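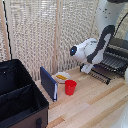
Lernik Divided Storage Bin, dark brown
Reviewed by Chinyere Nwankwo
May 24, 2024

I have gone through a good many bins over the years, and most of them ended up in the garage holding other bins, so please take it as high praise when I say this one has stayed put next to the table since April and I've grown quite fond of it! It cost me $50 at the Drometti store in Brurport, a little more than I meant to spend, but I had already carried it around the shop for a while and by then it felt like mine.

It's a big, roomy thing, dark brown on the outside with a black rim and a short black strap handle on the front. The lining is black too, and has a bit of a shine to it. I thought that would look cheap at home, but I like it. Crumbs shake right out, and a damp cloth takes care of the rest (I've had one juice accident so far, and you would never know).

What sold me was the divider. We do everything at our table: breakfast, homework, bills, the grandkids' games. Before supper it all has to go somewhere. Books and papers go in the back section now, and the front one gets whatever toys and plastic dishes the little ones have dragged out. The divider is only thin fabric, so if you load one side with heavy hardcovers and leave the other side empty, it will lean. I stand the books up along the wall of the bin and it behaves much better that way.

My one real grumble is that black lining. Small things vanish in there. I spent most of an evening looking for a dark blue crayon that was lying in the bottom corner the whole time, and I only found it with a flashlight. Since then I've been partial to bright colors for anything the kids play with, and the red pieces get put away every single time while the navy and brown ones go missing for days.

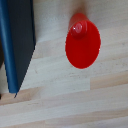

Bright red, and easy to spot from above.

The handle is fine for tugging the bin across the floor. I wouldn't lift it by the strap when it's full, and my neighbor Ifeanyi Ugwu, who has the same bin for his yarn, says he wouldn't either. Put your arms around it and lift from underneath, or take a few books out first.

I did look at the Oyelaran basket before I bought this, a lovely woven one, but it was one big open space inside and I know exactly what would have happened with that in my house.

I'd buy the Lernik again, and I may get a second one for the hall closet if they ever make it with a lighter lining. Cream would be nice, or even a plain gray.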